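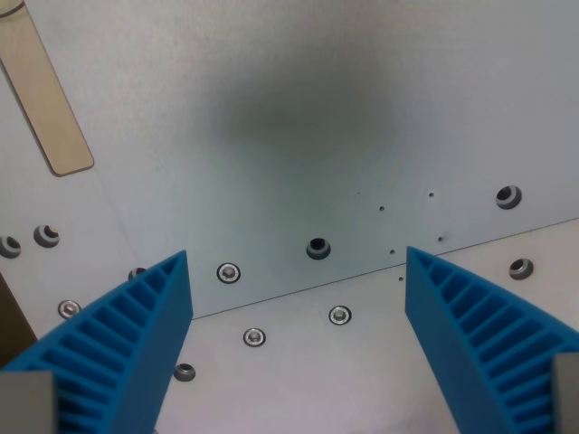
Page 2

Estow Ditches Water Quality Project
Progress report to the grant manager, September 15, 2026
Prepared by Farah Khoo

Work completed in the period

Sampling continued on the main ditch, the two feeder ditches and the outfall below Estow Bridge. Samples were taken at the agreed points and sent to Clidus for nitrate, phosphate and suspended solids. The upper feeder was dry for most of August and no samples were taken from it in that month. These gaps are entered in the record as "dry", with the water level at the nearest dipping point, and have not been filled by estimate.

The project now holds 445 sample results that have passed checking. Results from the first batches sent to Clidus were reissued after the laboratory corrected an error in its units for phosphate. The corrected values are in the current data file and the earlier values have been kept in a separate folder, marked as withdrawn. Any chart printed before the correction should be discarded.

The level logger at the outfall was replaced. The old unit had drifted and was reading high against the gauge board. The drift was steady, so a correction could be fitted, and the earlier levels have been adjusted on that basis. Flow figures for the winter have been worked out again and differ little from those already reported, except during the largest flood, when water was over the bank and the figures were doubtful in any case.

Bank works

Reprofiling of the west bank on the main ditch is finished over a length of 200 metres. The slope was cut back to the angle shown in the design drawing and a low shelf was left just above normal summer water level. Spoil was spread on the field side, clear of the bank top, and was not used to raise the bank. Seed was sown late and cover is thin at the northern end. Part of it will need to be sown again in spring.

The east bank was left alone as planned. It acts as the comparison for plant cover and for bank wear, and the landowner has agreed to leave it unmown until the final survey.

The two silt traps on the lower feeder were emptied and measured before the autumn rain. The upper trap held coarse sand and very little else. The lower trap held fine silt with a good deal of leaf matter, and its outlet board had lifted on one side, so some water had been passing under it. The board has been reset and packed with clay. Trap efficiency for this year should be treated as a lower limit.

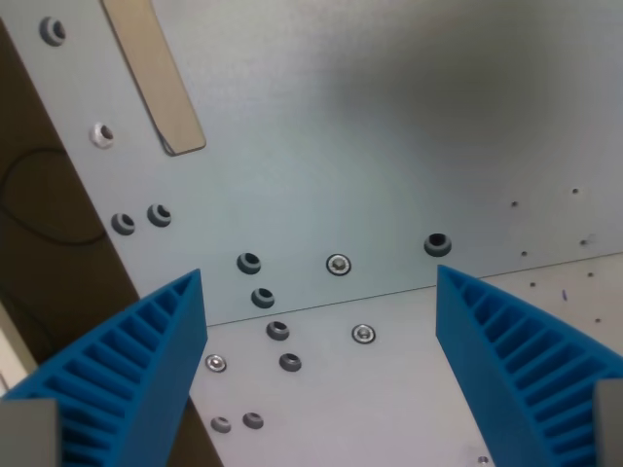 Phosphate at the outfall follows suspended solids closely, as expected where most of it travels attached to soil. Nitrate does not. It rises after the first sustained rain of the autumn and then falls slowly through the winter, whatever the state of the ditch. This suggests that most of the nitrate arrives through the field drains, which the bank works do not touch. The application said that the works would reduce both. On present evidence a reduction in phosphate is likely and a reduction in nitrate is not, and we would prefer to amend the stated outcome now than to report a shortfall at the end.

Comparison between years remains weak. Last winter was wetter than the one before it and the cropping changed on two fields. A simple before and after figure would mix these effects with those of the works. The final report will give loads adjusted for flow, with the method set out in an annex.

Data handling

All results have been moved from spreadsheets into Mikix. The transfer took longer than allowed for. Sample point names had been typed in several ways over the life of the project, and each variant had to be matched by hand against the field sheets. A fixed list of names is now used on entry. Access for the grant manager has been set up and a read-only login was sent separately.

Field sheets are scanned on return to the office. Paper copies are kept until the scan has been checked.

Changes to the programme

The second round of bank works, on the lane side, has been put back to next year. The contractor, Kiss Drainage, was available in the agreed slot, but the ground was too soft for the machine by the time the crossing licence arrived. Kiss has held its price. There is no effect on the total budget, though one payment will fall in the next grant year and the profile in Annex A has been revised to show this.

The farm visit planned for the summer was not held. It is now combined with the spring plant survey.

Spending

Laboratory costs are below forecast because of the dry feeder. Staff time is above forecast, nearly all of it due to the data transfer. The underspend on the first covers the overspend on the second, and we ask for permission to move the sum between headings. A signed statement is attached as Annex B.

Risks

The main risk is the outlet board on the lower trap. If it lifts again during high flow the trap will lose part of its load and the winter figures will be affected. It will be inspected after each period of heavy rain and its position recorded on the field sheet.

Access across the northern field depends on a verbal agreement with the present tenant. The tenancy is due for renewal. A written agreement has been drafted and is with the landowner's agent.

Work planned for the next period

Storm sampling at the outfall will start with the first autumn flows. Stage 3 of the monitoring plan, which covers the field drains, will begin once the drain outlets have been located and marked. The spring sowing on the west bank will be ordered from the same supplier, using the same mix. The next report will include the adjusted phosphate loads and the revised outcome wording, if approved.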